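The packing line learns to fold

Thursday, just after seven. Coffee in the lunch room, then gloves off, sleeves down, and half the morning crew at Grikar goes to pick up a gripper in each hand.

The company packs homewares and gift lines for other people's labels. Pouches, bags, baskets, things with ribbons. Soft stuff. Machines have been bad at soft stuff forever, which is why the packing room still has 24 people in it and the carton end down the hall has three.

That's the bit management wants to change. Slowly, they say. The plan, drawn up with an automation outfit called Sanar, is for packers to do the job with hand-held grippers while everything gets recorded, and for a pair of arms to learn from it. No programming, just doing. Over and over.
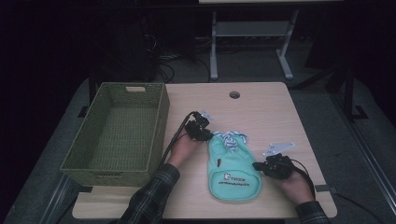 A drawstring-style job at the teaching table: mint pouch, olive basket, two grippers.

Packers do the teaching in blocks of 40 minutes, then swap back to the line. Any longer and the wrists go. It pays a bit extra per shift, not heaps, and the roster filled up quicker than anyone in the office expected.

Ask around and you get mixed answers. One packer, 11 seasons in, reckons it's the first time the company has asked how she does anything. Another won't sign up. "I'm not training my replacement for a few bucks," he says, and goes back to his cartons. Fair enough too.

The strange part, several of them say, is losing your fingers. You know where a ribbon wants to go without looking. With the grippers you look at everything. Pinch, lift, miss, try agian.

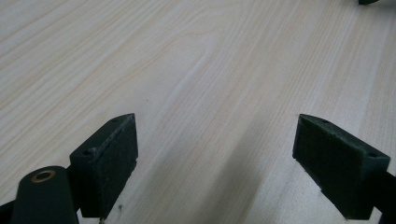
Jaws wide over bare tabletop. The fingers have the layered look of 3D printing.

What's changed already? Breaks, for one. The old line stopped when the belt stopped; the table goes by the clock. Talk, too. Packers argue now about the right way to hold a bag, out loud, with the supervisor writing it down. Two ways of doing the same fold had been going on side by side for years and no one had noticed.

And the count. The room used to live by the tally board, 164 an hour on a good run. At the table there's no tally, a clumsy go gets kept as well as a neat one. Some love that. Some find it maddening, they want there number back.
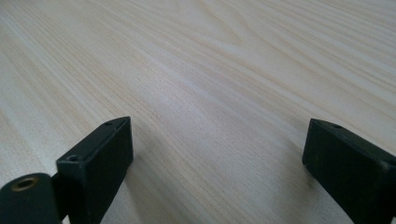 What happens in November

The first arms are due on the floor then, on the Maruyama order, simple pouches only. Management has promised no forced redundancies through the trial. The union wants that in writing and wants it to run past the trial. Talks are still going.

Prenis, the labour hire firm that sends casuals in for the Christmas rush, hasn't been told how many it'll be asked for this year. That's where the cut would land first, most on the floor reckon. Not on the permanents. On the uni students and the mums doing school hours.

By three the table's been wiped down and the afternoon lot are signing on for their blocks.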